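I took the afternoon off in September to go to the open day at Tullska, the robotics workshop behind the old Murnau print works. Entry was free and they were letting people in 6 at a time, so I stood in the car park for a while first.

Kibet Kariuki showed our group round. He works on sorting, and his table was the one I had come for. The job is to take mixed things out of a wire basket and put them into boxes with holes in the top. Soft things are the hard part, he said, and a blanket lying over a ball is worse than either of them alone. 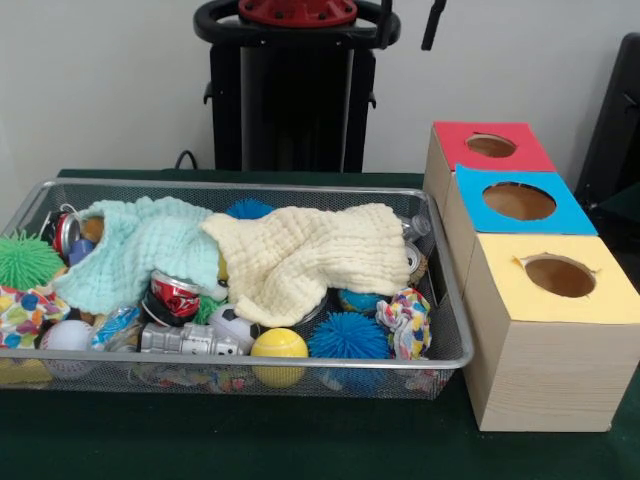

He told us the team had logged 445 picks that week and that 70 per cent had gone in the right box. Cans do better than cloth. A man next to me asked about baseballs and got a long answer about grip that I only half followed.

Afterwards there was tea in the corridor and a short talk from Lyimo, who supply some of the motors. I skipped the end of it to catch the 4.15 bus. The next open day is in spring and you have to book by email.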